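Reading time: 3 min

Section 3. Joining the procession with your Studar audio guide

You have rented a Studar, which means you are about to walk through a medieval town behind a brass band while a voice in your ear explains the brass band. The voice speaks eleven languages and has never once been hurried. You will be.

Before you leave the rental counter

1. Check that the charge light on the side of the unit is green. Amber means you will learn everything up to the arrival of the giants and nothing afterward.

2. Hang the unit around your neck with the speaker grille facing out. Shorten the strap until the unit sits above your belt. Long straps get caught on halberds.

3. Plug in the earpiece and wear it in one ear only. The other ear is for stewards, horses and the people you came with.

4. Pick your language with the side wheel, then press OK twice. If you press it once, the guide will wait politely in Dutch.

Note: The Shokri map in your rental pouch shows the route as it was before the fish market was repaved. Trust the painted arrows on the cobbles where the two disagree.

Finding your place on the route

5. Be at your chosen viewing point by 9 a.m. The first drums leave the church at 10, and by then every windowsill has an owner.

6. Enter the number on the nearest lamppost sign. There are 23 listening points, and point 1 is at the church door. Point 14 is outside the bakery, where most visitors lose half an hour and gain a tart.

7. Press the drum button when the first banner passes you. This starts the commentary in step with the parade. Pressing it early does no harm, but you will hear the tanners praised while looking at a street sweeper.

8. If a guild passes that doesn't match the commentary, press SKIP. If you have skipped three guilds and are still wrong, you are facing the wrong way. The procession doubles back at the town hall.

Caution: Do not step over the rope to get a better photograph of the dragon. The dragon is carried by 12 men who cannot see out of it, and they have been up since four.

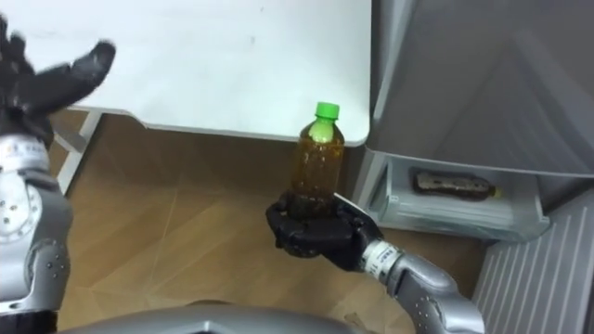 9. When the dragon has gone by, stay where you are. The crowd will surge after it. Let it. The Tarnex shuttle back to the parking field doesn't run until the street has been swept, so there is nothing to be gained by arriving at the stop with bruises.

10. To hear a section again, hold the OK button until it beeps. The history of the bell tower runs to 900 words and cannot be stopped once it has begun. Choose your moment.

If something goes wrong

No sound: turn up the volume. Then check that the earpiece is plugged into the Studar and not into your phone.

Sound, but bells: those are real.

Unit wet from rain or beer: switch it off, wipe it with the yellow cloth and take it to the Pradent desk under the arcade. They will swap it without asking which it was.

Returning the unit

11. Drop the unit at any Pradent desk before 7 p.m. and collect your deposit. Keep the earpiece if you like. We don't want it back.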